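Driving into the light: how the Rimia group taught a kerb follower to ignore the sun

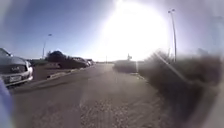
According to Gunārs Mockus, glare is the wrong thing to study, and a sidewalk robot that fails in low sun should simply be given a second ranging sensor. Nuria Cifuentes has heard the objection often enough to have a reply ready. "A second sensor costs money and draws power," she says. "We wanted to know how much of the failure was in the software before we bought anything."

Cifuentes leads the outdoor navigation work at Rimia. The method she describes, which the group calls Irkel, is a way of scoring each part of a camera view before the path planner is allowed to use it. Earlier versions treated the whole view alike. When the sun sat over the road, the far half of the surface bleached out, the planner lost the kerb lines and the robot stopped.

"Stopping is the polite failure," she says. "The other one is that it sees a bright streak and follows it."

Irkel divides the view into 70 cells. For each cell it estimates how much usable texture remains. Coarse asphalt close to the robot scores well even against strong light, as the grit gives the tracker something to hold. Cells near the vanishing point score badly and are down-weighted, though they are not thrown away. The planner then works from the near surface and extends the kerb line forward as a straight guess, with a margin that widens with distance.

The wide lens complicates matters. Straight edges bend near the sides of the view, and a kerb that runs out towards the periphery can look like a turn. The group corrects for this before scoring. Cifuentes admits the correction was poor in the first trials. "We had calibrated indoors, at short range. It was fine for a corridor and bad for a street."

The main result comes from 44 runs on a 700 metre stretch of road, all driven towards the sun in March. With uniform weighting, the robot halted or drifted in 13 of them. The recordings were then replayed with Irkel switched on, and the planner kept a usable path in all but four.

She is careful about what a replay shows. The robot does not respond to the new path, so an error that would have grown over several seconds has no chance to do so. Closed-loop trials have begun, and she would not give figures for them. "They are slower than I would like – the planner gets cautious and the speed drops."

What remains unsolved is backlit vegetation. Scrub against a bright sky has a ragged outline with plenty of contrast, and the scoring reads contrast as good texture. In two of the four failed replays the path leaned towards the bushes. Ehsan Bhutto, who wrote the scoring code, is testing a rule that ignores any texture above the estimated ground line. It helps on flat roads. On a slope the ground line itself is uncertain, and the rule can remove cells the planner needs.

Asked whether she would now accept the second sensor, Cifuentes says she would, for slopes. "I would still run the scoring first. It takes very little time per frame, and it tells you when the camera should not be believed."

The group plans to repeat the runs in the opposite direction, with the sun behind the robot and its own shadow on the road ahead.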